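September 18, 2026

Up at 5, no reason. Lay there listening to the boiler do its thing and then gave up and made coffee. Bread starter looks dead again. Fed it anyway.

The big thing today was the choir. First rehearsal back after the summer and I was dreading it the whole bus ride, had my folder on my knees and kept checking the music was in it like a kid going to school. I hadn't sung a note since May. Not in the shower, not in the car. Voice felt like a drawer that's been painted shut.

New room this year, upstairs at the old Ramalho building, over the carpet place. Better than the church hall for heat, worse for everything else. Low ceiling, all the sound goes into the floor. The altos got the window side of course. Olga Meireles had us standing before anyone had their coat off. Lip trills, sirens, then that awful one on "ng" where you slide down and feel like a fridge. She's cut her hair very short and it suits her, I meant to say so and then forgot.

Program for winter is mostly the same people as last year plus one long piece I don't know at all. In Latin, six flats, pages of it. We got through 2 pages. Two! I came in early on the second one, all by myself, a good loud confident wrong note, and the man next to me very kindly looked at his shoes. Didn't die. Sort of laughed. By the break I was warm and the top F was just there, no pushing, and I thought oh, right, this is why I pay for it.

Dues are up, 130 for the season. Grumbling at the tea table about that. I grumbled too but I'd have paid more. Don't tell them.

Need to:
pencil in breaths, pages 1 to 9
find the black folder, not the blue one
call Mom back
pay Hostach before they turn the internet off

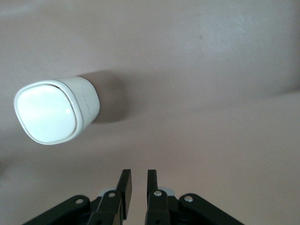 3 min read

Where was I. The tea break. Somebody brought a lemon cake and it was gone before the sopranos got there, words were had. Sat with the two new basses who both came over from the Roltow works choir, which folded in the spring after – I think they said 40 years, or 14, it was loud. Sad either way. They're good, you can feel it in the floor when they come in. We've never had basses you could feel.

Second half was carols already. In September. I complained with everybody else and then loved every minute, there's a descant in the third one that goes right up the back of your neck. Olga stopped us at the same bar over and over, "you are all singing the rest". Which made no sense till it did. The rest has to be quiet, she says, and we were all sort of humming through it waiting for the next bit. I do that in life too probably. Too tired to think about it.

Missed the first bus home. Walked as far as the bridge and got the second one. Lovely night, smelled like cut grass and somebody's dinner. Sang the alto line under my breath the whole way until I noticed a woman had moved seats.

Home, toast, more toast. Rang Mom, she was watching her show and said call tomorrow. Told her about the concert and she said is it the one with the clapping, and I said no, and she said good. She'll come though. She came last year with her bad knee and sat through the whole thing and told the usher I was the tall one. I'm not the tall one.

Money stuff, quick, while I remeber. Car is going to be 600. I thought it was brakes and it's brakes plus something with a long name. Said yes because what else do you say. So no new coat, and the weekend away is off or at least pushed back. Fine. The old coat has a pocket gone, that's all.

Read a chapter of the Plukico book in bed – still don't like the brother. Feet cold. There's a recording of the Latin thing that Olga emailed round and I put it on very low to fall asleep to and of course lay there wide awake counting the bars until my entry. Missed it again. Got it the next time through.

Set alarm for 7. Starter has one bubble. Goodnihgt.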